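# Hay in a clear plastic bag or loose in a slotted basket? (two guinea pigs, small apartment)

Small pets > Food and bedding · 1691 views

**Hedvika Baláž**

Hi everyone, long-time reader, first time asking something. I have two guinea pigs, Pumpkin and Lord Biscuit, and a small apartment, and I'm losing the fight against hay. It's in my socks. It's in the butter. My sister found a piece in her coat after a visit of maybe ten minutes.

So on Monday I decided to sort out the whole hay corner. I buy it from a pet supply place called Boretum, in small bundles tied with twine, and I've been keeping each one in a clear plastic bag because at least then the mess stays in one spot and I can see how much is left. The other thing I have is a light blue plastic basket, the kind with slots all over the walls and floor, which used to hold cleaning stuff until I bought a caddy. My idea was to take the bundles out of the plastic and let them sit in the basket so they get some air.
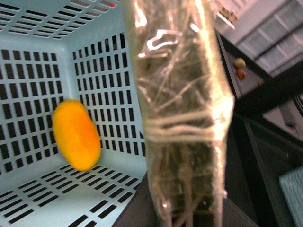
My worry with the bag is mold. I've read that hay in sealed plastic sweats, and I've read just as many people saying they've done it for years and their pigs are fine. Mine smells good when I open it, sort of like tea, and then after a couple of weeks it smells of pretty much nothing. I don't know if that's the plastic or just age. My worry with the basket is the obvious one. Slots! I can already picture what comes out of the bottom every time I pick it up.
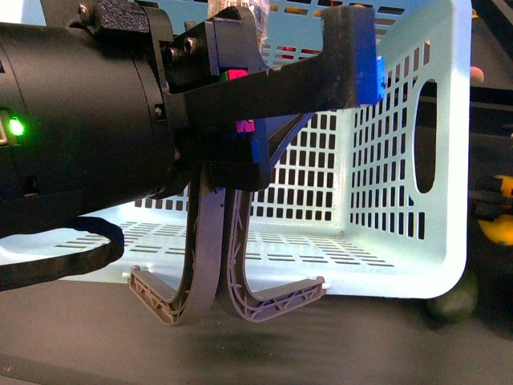 Crumbs are the part I really want to get on top of, the dusty little bits at the bottom of every bundle that the pigs won't touch and Lord Biscuit sneezes at. I've started shaking each bundle out before it goes anywhere near them. I do it over a dark work surface like the one in the picture, with the pale background behind it, and the dust shows up so well on the dark that I can tell right away whether a bundle is worth keeping or mostly crumbs. The last one was mostly crumbs, which annoyed me quite a lot at that price.

So, what I'd like to know:

- Bag, basket, or something else completely?
- Do you leave the twine on until you need the hay, or cut it off right away?
- Is it okay to keep vegetables in the same basket? It would save me a shelf.

There's no balcony or garage here, just a hall closet and a bit of kitchen. The closet has a hot water pipe running through it, if that matters. Thanks in advance!

*Edit: a few people asked how much I go through. One bundle lasts the two of them around 13 days, a bit less in December when they seem to do nothing but eat.*

---

**Oldřich Pešek**
*Marked as helpful by 69 people*

Three pigs here and a rabbit who thinks he's in charge, so I've been through all of this, including the butter.

Your instinct about air is right. Hay still holds a little moisture even when it feels crisp, and if it's shut up tight somewhere warm, that moisture has nowhere to go. You don't need a breeze blowing through it, you just want it able to breathe. A plastic bag with the top left open is okay for a short time. A plastic bag knotted shut in a closet with a hot pipe is how I lost an entire box a few years ago (gray fuzz in the middle, perfectly nice on the outside, and I only noticed when I pulled it apart).

I'd go with the basket and line it. An old cotton pillowcase is perfect. Put the pillowcase in the basket, put the bundle in the pillowcase, fold the top over loosely. Air still gets in through the slots and the cloth, and the crumbs stay in the pillowcase. When it's empty you take it outside, turn it inside out and give it a good whack against something. Do this before you wash it! I skipped that step once and my landlady still brings up the washing machine.

I leave twine on until the day I use the bundle. It keeps the stems from breaking every time you move it, and broken stems are where a lot of your crumbs come from. But when you do cut it, cut it and take every last bit away. Don't just slide the hay out and toss the loop in the corner of the pen. Pigs chew string, and you don't want it inside them. I count the loops as I cut so I know I've got them all.

No to the vegetables, sorry. Anything fresh gives off moisture, and one soft spot on one piece will spoil the hay right next to it. Squash, carrots, peppers, it doesn't matter, give them their own place. You'd be saving a shelf and losing a bundle.

As for the smell fading, I wouldn't worry too much. Mine does it as well. Musty is bad, faint is just older hay. If they're still eating it, it's fine. I'd buy smaller amounts more often and forget the closet. Top of a kitchen cupboard works, so long as it's not over the stove.

---

**menura_259**

just use a cardboard box. poke holes in it. free. when it gets gross you recycle it and get another one. I've never spent a cent on hay storage and my pigs are seven

also lol at Lord Biscuit

---

**Tilly from the Piltard Road rescue**

I agree with nearly all of what Oldřich said, and the pillowcase tip is great. We do something similar at the rescue with old duvet covers, only on a much sillier scale.

I'd be a bit careful with the dust, though. A sneeze now and then is normal, but if Lord Biscuit is sneezing every time new hay goes in, or you see anything crusty around his nose or eyes, please get him looked at by a vet who knows guinea pigs. And do your shaking out in a different room from the cage if you can manage it, or by an open window. It hangs in the air longer than you'd think.

If the bundles keep turning out mostly crumbs, take one back to the shop and show them. It may just be from the bottom of a pile. You could also ask whether they have a longer, stemmier cut — ours leave far less behind with that.

One small disagreement: I don't mind a clear bag for carrying hay home, or for the day or two before you get to it. I just wouldn't make it the permanent home.

---

**Hedvika Baláž**

Thank you all so much! Pillowcase is in, basket is up on top of the kitchen cupboard, and the vegetables have been moved to the fridge drawer. I'm going to ask about the stemmier cut next time I'm in. Lord Biscuit has no crusty bits, I checked, and he was deeply offended.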